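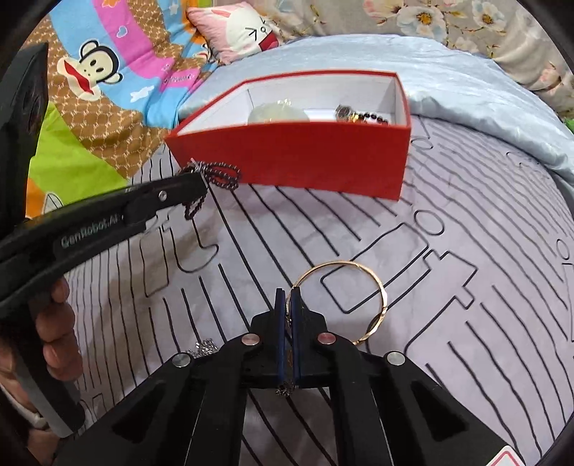

*red box, watch, disc, two kinds of dark beads, one chain already in trouble.*

## Sorting a mixed jewelry box

Welcome back! We've had three weeks on clothes and drawers, and now we get to the small stuff, my favorite part of the whole Unska home course. A jewelry box is a complete storage problem in miniature. You've got hard things, soft things, heavy things and things that tie themselves in knots the moment you look away, all sharing one floor.

For the practice you need a bed or a big table, a patterned or plain sheet (plain is easier on the eyes, patterned is what most of us own), one shallow open box and 10 pieces of jewelry. Costume pieces are perfect.

### Group by behavior

Most people sort by color or by how much they love a piece. Try this instead:

- **Rigid:** bangles, discs, brooches. They keep their shape and can sit against each other if the surfaces are smooth.
- **Draping:** bead strands and pearls. Lay them in a loose curve and keep them off sharp settings.
- **Tangling:** fine chains. Fasten the clasp first, always, then lay the chain out straight.
- **Mixed:** a watch on a metal band, or a pendant on a chain. Treat it as its most delicate part.

Jade and other polished stone deserve their own corner. A metal edge can mark a neighbor, and a knock against another hard ring is worse (I once heard that little *click* from across a room and still wince).

### Start with two

Put the widest piece in first, leave a good gap, then add a second at an angle. Look how much calmer a box is with white floor showing! The Lernberg handout calls this "resting space," and I've stolen the term happily. 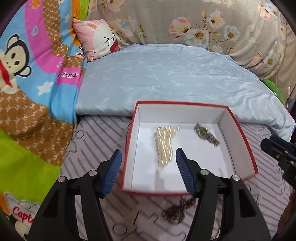
Myklebust wrote back after the last handout to say that two pieces to a box is lovely until you own forty, and that a divided tray would do the job faster. Fair point, and trays are great! Do the exercise without one first, though. Once you know which pieces fight each other, you'll choose a much better tray, with long slots for strands and deep ones for bangles.

### Pearls and bead strands

Wipe with a soft dry cloth before they go back. Store them flat if you can, as hanging stretches the thread over time. Multi-strand pieces like to bunch up, so hold both ends and let the rows fall next to each other before you set them down.

### The full lay-out

Take everything out and spread it on the sheet, with the box at the far side. Give each chain its own patch, put rings and earrings where you can't sweep them off with a sleeve, and set the watch face up. Then stand back and enjoy it for a minute. Half the fun is meeting pieces you'd forgotten.

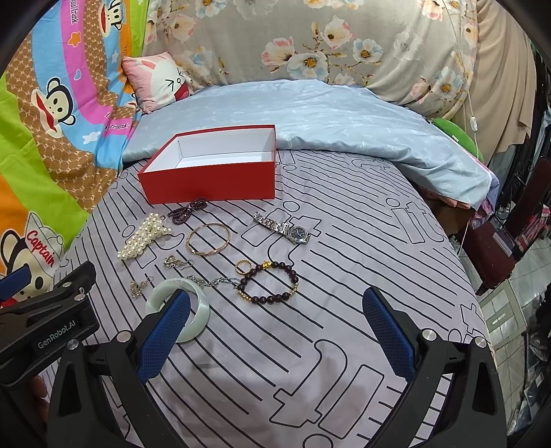 ### For next time

1. Repeat the lay-out at home and refill your box by group, rigid pieces first.
2. Write down any two pieces that caught on each other.
3. Bring one knotted chain and a couple of straight pins. We'll need 8 chains for the table, so bring a spare if you have one.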